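Sunday, bench notes, Pellitthorpe workshop

Started at 15 past the hour with coffee and good intentions. The plan for the day was cables — how to put a pair of wired earphones away so they come out again without ten minutes of picking at knots. Sugeng Rondonuwu says figure eight, I say plain loose coils, and we've been going back and forth on this since January!

Today was on the marble top, the pale one with the brown veins. I like it for this job (a thin cord is easy to see on it, mostly), though it does slide around more than on the Breltis mat. The earphones are the pastel ones, blue and pink and white.
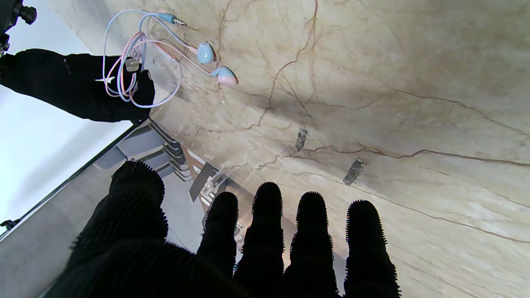
Anyway, 33 tries logged so far, 6 of them with a real knot, the kind you have to work at with a fingernail. The rest shook out fine. Worst spot is right at the split where the two earbud wires join, so I want to start the coil from the plug end next time and see if that calms it down.

To do: ask Purba for the small pouches, the drawstring kind. Wipe down the marble. Find out who moved my Prodow notebook — I had it open at page 188 and now it's gone.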